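Let the laundry club be a laundry club

October 2021

Writing this fast, sorry, the vote on next term's projects is tomorrow and I want it up before people go to bed.

Short version. Keep the laundry task. Don't swap it for the maze. Don't swap it for the ball launcher either.

Long version. When Drurley started the robotics club the deal was one big task a year and everybody works on it. Year one was line following. Fine. Year two was stacking cups, which looked great on the poster and which we had more or less finished by winter break, and then spent March repainting the cups. This year it's laundry. Dryer open, basket on the floor, arm goes in, arm comes out. And for the first time since I joined people are staying late without pizza.

Also for the first time people are complaining. Too slow. Too boring for the Dritberg open day. Parents don't get it. I've heard all of it, mostly in the parking lot.

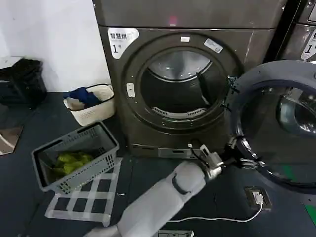
Sawsan Srour wrote on the club board that I'm being romantic about chores. Her words: a maze has a clock, a clock has a winner, and first years will join a thing with a winner long before they join a thing with socks. She also said if we want new members we need something you can understand from across a gym.

Fair. She's right about the gym. I've stood at that table on open day and watched kids walk straight past us to the drone people.

But look at what we learned from the maze, last time somebody brought one in. Two students wrote all the code. Two. Everyone else held the stopwatch or fixed tape. A maze is walls and right angles and once it works it works the same every time, so who needs the other eighteen of us? Twenty in the club, and I want twenty people with something to do.

Laundry has jobs for everybody. Somebody has to worry about the gripper. Somebody has to worry about cloth, and cloth is horrible, it has no shape, you put it down and it's a diffrent object. Somebody has to do the arm path so it doesn't hit the door. Somebody does the baskets, and yes that's a real job, ask anyone who has tried to write down where the edge of a basket is when the shirt is hanging over it.

And the failures are good. That's the part I can't get across in a parking lot. In the maze you fail by hitting a wall. Here you fail in ways you have to sit and argue about. We had a whole evening on what "in the basket" means. Half in? A sleeve out? Does it count if it slides in later by itself? I have been in actual classes less interesting than that. 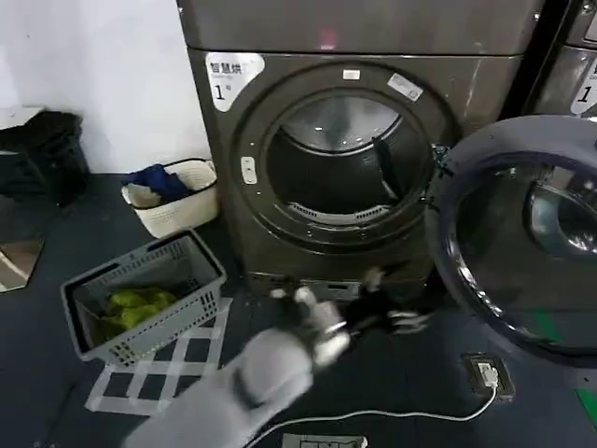
Money next, because it always comes up. The Karaki grant is 1,000 dollars for the year and the form says "practical task, whole team." I read it three times. Maybe a ball launcher is a practical task, I don't know, for who? The maze kit from Flosen would eat most of it in one go and then it sits in a closet. Clothes we have. Everyone has clothes. Bring the ugly ones.

What I would change: the sessions are too long and the turns are too short. If you're a first year you wait most of the night, you get 5 minutes at the controls, and then someone older leans over and fixes it for you. I've done the leaning. I'm sorry. Let a first year own one whole piece of it, start to finish, and let it be bad for a few weeks. That'd bring in more people than a stopwatch would, I think. I can't prove it.

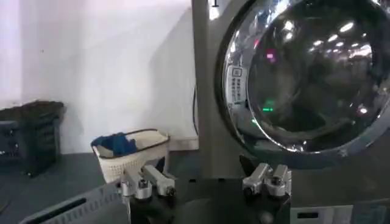 Second thing I'd change is how we split up the seeing. Right now the vision group is three people and they guard it like a bakery recipe. Wrong. Everyone should have to take a turn staring at camera views and saying what a program could get wrong in them, because that's where the hard stuff hides. Take the round door when it's shut. Dark glass, chrome all the way around, and the whole ceiling comes back at you bent, lights and all. You and I know those are ceiling lights. How would you tell a program that? I'd give that to a first year on day one, no code, just a pencil, and see what they come up with. Same with the dark blue thing hanging over the side of the white basket, where does basket stop and cloth start. You don't need any math to have a opinion on it.

Open day. OK. I'll give Sawsan open day. Put a clock on it if it helps. Put a big number on the wall, one shirt, how long. Let the crowd yell. I have no problem with yelling. My problem is throwing out the best task we've had so the table looks busier for one afternoon.

And please, if you vote maze, vote maze because you want to build one. A few people told me they're voting maze because laundry is "not going anywhere." It's October. Stacking cups wasn't going anywhere in October either, half of them were on the floor.

Vote is at lunch, paper ballots, the box is outside the workshop. If you're out sick tell me tonight and I'll bring you a slip.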